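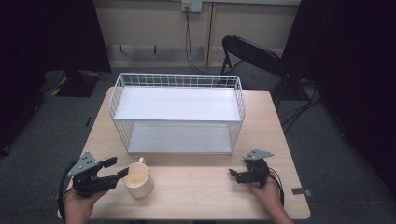 The mugs finally have somewhere to live that isn't the dish rack.

I've been putting this off since January. The cupboard over the sink is deep and the shelf in it is set too high, so anything short ends up at the back behind the cereal. I'm not tall. Most mornings I was drinking out of whatever had been washed the night before, and the other mugs could have been on the moon.

The fix was a wire shelf, the white two-tier kind with mesh on the sides and back and an open front. Bimla had the same sort in her pantry for tins and I liked that you could see straight into it. I looked at a bamboo one as well, but it had a solid lip along the front of the bottom level and I'd have been lifting everything over it.

I tried it on the table before committing any bench space. Two things I wanted to know. One was whether a mug would go in on the lower level without me having to tilt it. The other was which way the handles should face. I've settled on handles out and to the right for the bottom, and any way you like on top, where there's room to grab them by the rim.

The cream mug goes on the bottom at the front. It's the one I use most and it was the first one I tried. It holds 200 mL if you leave room for milk, a bit small for tea and the right size for coffee. Dorota thinks a favourite mug should go up top where it can be admired. She can do that at her house.

A few notes if you're doing the same:

- Measure your tallest mug with the handle, and measure the gap between the shelves, not the height of the whole unit.
- Wire feet can mark a soft bench. I've put felt dots under mine.
- Don't stack on the top level. The mesh at the back stands up a little past the shelf, but there's nothing much to stop a cup going off the front.

I gave away the mugs that didn't make the cut. Wichai took the travel one with the lid that sticks, and the rest went in a box for the op shop, wrapped in old newspaper.

The cupboard over the sink is now all cereal and the big salad bowl. I still need the step stool for the bowl – it comes out at Christmas and for barbecues, so I can live with that. Next job is the drawer with the lids in it.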